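News > Press releases > Hotels and travel

Reading time: 2 min

Janstead opens new guesthouse in the old quarter of Pukevley

The hotel company Janstead will open its second guesthouse, the Drirnora, in June. The house stands in the old quarter of Pukevley, 200 meters from the harbor, and has 143 beds on four floors. Guests can check in from 2 p.m.

The building was before a school for sailors. The architects of Ortner kept the thick walls and the inner courtyard, where breakfast will be served in the warm months.

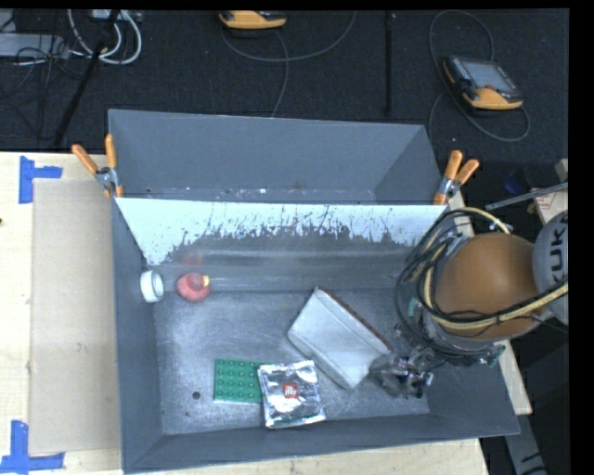
Gray metal bin with a divider panel and orange-handled clamps.

Every room looks to the courtyard or to the sea. On the top floor there is a reading room with 900 books, which guests may take to their rooms during the stay. The kitchen will cook dishes of the region, and the menu will change each month.

Reservations are possible now by telephone and on the website of Janstead. Groups are asked to write to the reception of the house.

Recent releases
Janstead extends the summer season in Pukevley
Ortner to renew the harbor baths
New walking map for guests of the old quarter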